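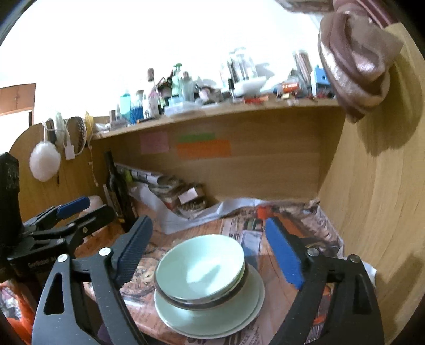 Packing dishes with newspaper — does the ink come off on the glaze?

Posted by Sigrún Hjaltadóttir

I'm moving from Brirville to a smaller place in Metdale in November and I've started on the dishes. They're pale green, a set of bowls and plates, and I've been working at my desk because the kitchen counter is full of things I still need. I put newspaper down first to protect the wood, and I have a pile of old papers left over for wrapping.

My mother always wrapped everything in newspaper, but a coworker told me the ink gets into the glaze and never comes out. Is that true for light colors? I could buy plain packing paper, but the store here wants more for a bundle than I paid for the dishes.

Also, can I leave the bowls nested and wrap them as one bundle, or does each one need its own sheet? And do the plates go flat or on edge? I have 3 small boxes and one large one. The movers are taking the boxes, so I won't be there to carry them myself.

Bjarke Thorlacius

Newspaper is fine for glazed dishes. The ink sits on top of the glaze and washes off with dish soap and warm water. If a gray smudge stays behind, rub it with a little baking soda on a damp cloth. Where you can get a real stain is the unglazed ring on the bottom of a bowl or plate, or a chip or a fine crack, where the clay is exposed. If any of yours are like that, put a paper towel against the bare part and then wrap over it with newspaper. Color sections and glossy inserts I'd keep for filling gaps in the box.

Don't leave the bowls touching each other. Nested bowls rub the whole way there, and if the box gets dropped the inner one works like a wedge. Wrap each bowl in two sheets, then you can nest the wrapped bowls, two or three at most, and wrap the bundle again. Bowls go in upside down, on their rims.

Plates go on edge, like records. Wrap each one, put them in bundles of four, and stand the bundles on a thick layer of crumpled paper. A flat stack puts all the weight on the bottom plate.

Use the small boxes. A large box full of dishes gets too heavy, and the bottom can open up when somebody lifts it. Tape the bottom seam twice and run one strip across it. If you shake the box gently and hear anything move, add more paper.

Gunnlaugsson

I used towels and T-shirts and didn't break anything. They have to be moved anyway.

Kundholm

Agree with most of what Bjarke wrote, but I would wash the dishes before you use them no matter what you wrap them in. Mine sat in newspaper in a garage for 2 years and the white ones had gray marks that took some scrubbing. For a week in a box it doesn't matter.

Also write KITCHEN — FRAGILE on the sides of the box and not only on top. Once they're stacked you can't see the top. And keep one bowl and one plate out for the last night, I forgot and ate cereal from a measuring cup.

Contact us | Terms of use | Copyright Metdale Neighbors Help Board | Back to top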